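Where the Snack Money Goes: A Study of Packaging and Portion Size in One Shared Apartment

Blair Galbraith and Shona Rankin
Consumer Habits, Final Project Report
September 9, 2018

1. Why we did this

Our original proposal was a survey of food spending across the whole student body. It was approved, and then we read it again and noticed that it would take us until retirement. The version you are holding covers one apartment, four tenants and 25 days. Two of the tenants are the authors. We are aware of what that does to the results.

The question we kept was the one we liked best: do people eat less when snacks come in small packs? The makers of small packs would like you to think so, and they charge accordingly. Our landlord, Mr. Yoon, was consulted early on and told us that he eats an apple. We thanked him and left him out of the data.

2. Method

For the first part of the study the kitchen was stocked with large bags only. For the second part it was stocked with single-serve packs of the same foods, bought at the Wotlow on the corner. Everyone wrote down what they took on a sheet taped inside the cupboard door. Wrappers were kept until the evening, when one of us checked them against the sheet. The sheet was usually wrong, and always in the same direction.

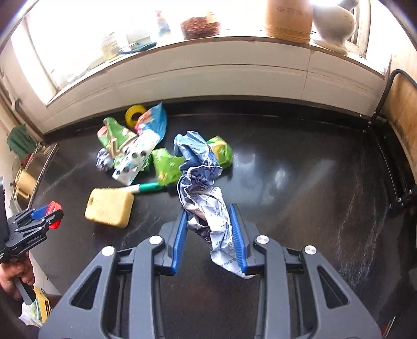 We gave each tenant a code letter to protect their privacy. This worked for one evening, after which everybody knew that Tenant C was the one eating cereal bars at two in the morning. Tenant C has asked us to say that he had an exam.

Spending came out of a shared budget of $300, and every receipt went into an envelope. One receipt went through the wash and was rebuilt from memory.

3. Results

Over the full period the apartment logged 272 snacks. We expected the large bags to lose badly, and they did not. With a large bag, people poured some into a bowl, felt they had made a decision, and mostly stuck to it. With small packs, people opened one, finished it, and went back for another on the grounds that the first had been small. Shona's longest run was a matter of some debate and has been recorded as "several."

Cost was less of a surprise. Ounce for ounce, the small packs were the more expensive choice for every food we bought. They also filled the kitchen trash faster, and the tenants who took out the trash least were the first to complain about it.
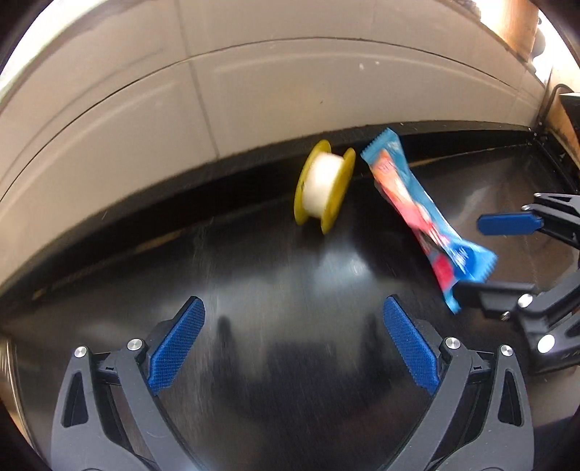 Figure 2. The dark surface in the kitchen.

4. Problems

The tenants knew they were being studied, and at least one began hiding food in a desk drawer. We also changed the pack size and the season of exams at the same time, so some of what we call a packaging effect may be plain worry. A better study would have run the two halves in a different order with a second apartment. We asked the people upstairs and they declined through the door.

5. What we would do next

Blair wants to repeat the study with bowls of different sizes. Shona wants to repeat it with different roommates. The tally sheets and surviving receipts are in the blue folder handed in with this report.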